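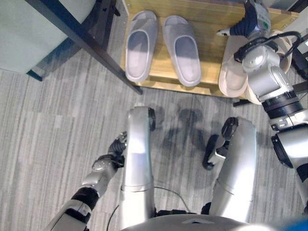

Struan Cowie

Slides are the worst shoes in the house to keep tidy. They don't have laces or heels to grab, they get kicked off at full speed, and one always ends up under the radiator. I've tried baskets (everything sinks to the bottom) and a tall rack from Skanthorpe that pinched my fingers, and I keep coming back to a plain low bench by the door.

Set each pair down side by side with the toes facing out into the room. You can grab both with one hand that way, and you see right off if one's gone missing! I keep the gray ones in the middle and the cream ones over to the right. The cream ones tend to end up tipped over on top of each other – fine if you're short on room, but they do slide off if somebody bumps the bench.

For cleaning, I use warm water, a squirt of dish soap and an old toothbrush for the footbeds. Rinse well and let them dry in the shade. I left a pair on the back step one hot afternoon and they've never sat flat again.

Wipe the bench while the shoes are off it. Go along the grain with a damp cloth, then a dry one. Pale wood shows every gritty little footprint, so I do mine on Saturdays, and more often from October on when the mud starts.

My neighbor Oskari puts a strip of rubber shelf liner under his to stop them skating around. I might try that next.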